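**1/** Thread on our glass-door result, 1 February 2022. Short version: reflections were costing us more than grip strength.

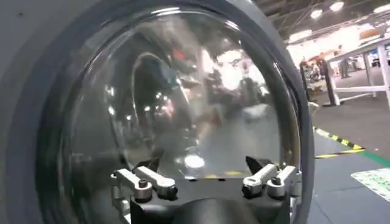
**2/** Task: the arm finds the edge of a round appliance door using only the wrist view. At this range the bowl fills up with lamp glare and bits of the hall, and the old Koken model took those for edges.

**3/** What we changed – during training we paste random reflections onto the glass and keep the door label fixed. The set is 4000 wrist frames. Nothing else in the Penura pipeline was touched.

**4/** Missed edges on the test set went from 43 to 2. Both misses had a bright streak running along the rim.

**5/** We haven't tried it on steel or painted doors. It also does nothing for depth, so we still slow down before contact.

**6/** Next is the same test with the hall lights dimmed. Code goes up in June under the Hirach repo.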